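特林维尔社区图书馆阅览环境改造项目进展报告
报告期：第二阶段
提交日期：2023年10月5日
项目负责人：罗克珊娜·埃纳凯（Roxana Enache）
技术审核：科尔内尔·马诺莱（Cornel Manole）

一、总体进度

本阶段完成儿童阅览区和二层报刊室的照明更换、书架重排及导视系统样件制作。合同所列82项工作内容中，二层部分已全部验收，一层尚有4项未关闭，分别为入口门斗密封、还书口坡道、东墙插座移位和借阅台台面收边。施工期间图书馆维持开放，噪声较大的作业安排在上午开馆前进行。

书架重排共涉及开架图书406箱，按原索书号顺序搬运并复位。复位后抽检发现两处类号区间倒置，均在儿童科普类，已当场调整。旧书架中可继续使用的部分移至地下书库，变形层板由供应商恩库纳（Nkuna）公司回收。

二、照明与声学

报刊室原有灯具显色性偏低，阅读面照度分布不均，靠柱一侧最为明显。更换后各测点均达到设计值，柱侧阴影基本消除。调光回路已接入一层控制面板，分三档，闭馆后自动切换至值守档。

声学方面，儿童阅览区吊顶加装吸声板后，混响时间较改造前有所缩短，但故事角与自习桌之间的串音仍超过设计要求。原因为两区之间的隔断未到顶。设计方建议增设一道软质隔帘，费用可在预备费内列支，请资助方确认。

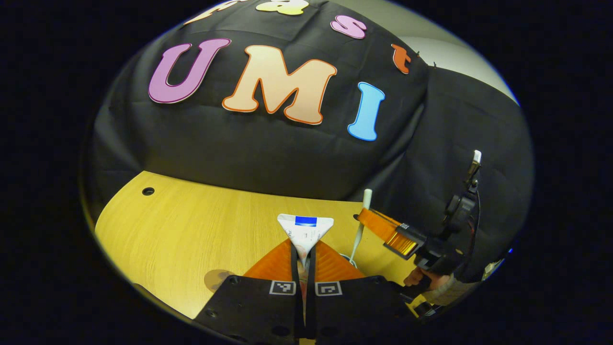

导视系统的设计原则为高对比、少层级，读者在入口处应能直接判断三个主要分区的方向。第一轮样件由波门（Pomen）工作室制作，字体为无衬线体，字高按视距确定。试用中低龄读者对纯文字标识的识别较慢，馆员建议儿童区改用立体彩色字母，每个字母以深色或对比色勾边，并以深色底衬托。泡沫材质的大字配黑色布面即属此类做法，紫色字母配更深的紫色边、天蓝色字母配更深的蓝色边，字形轮廓均较清楚。需要注意的是，布面自然垂挂时会形成褶皱，长期悬挂的标识宜绷在硬质底板上，并须满足公共场所的阻燃要求。第二轮样件将据此调整，成人区标识维持原方案。

三、经费执行

设备采购支出与预算基本持平。人工费因书架搬运增加一个班次而超出该分项预算，差额由导视系统分项结余抵补，总额不变。预备费尚未动用。伦顿（Londton）灯具的尾款按合同约定在质保金确认后支付，发票已收到。

四、问题与风险

还书口坡道的坡度经复测略陡于设计图，须凿除面层后重做，预计工期超过15天。该项工作受气温影响，如不能在12月之前完成，面层养护需采取保温措施。

东墙插座移位时发现一段未标注的旧线管，已断电并封堵，竣工图将补充标注。

五、下阶段安排

关闭一层遗留事项；完成第二轮导视样件的试挂和读者意见收集；提交地下书库除湿设备的选型比较。隔帘增项请于下次例会前书面答复，以便列入采购清单。

附件：照度测点表、抽检记录、分项支出明细。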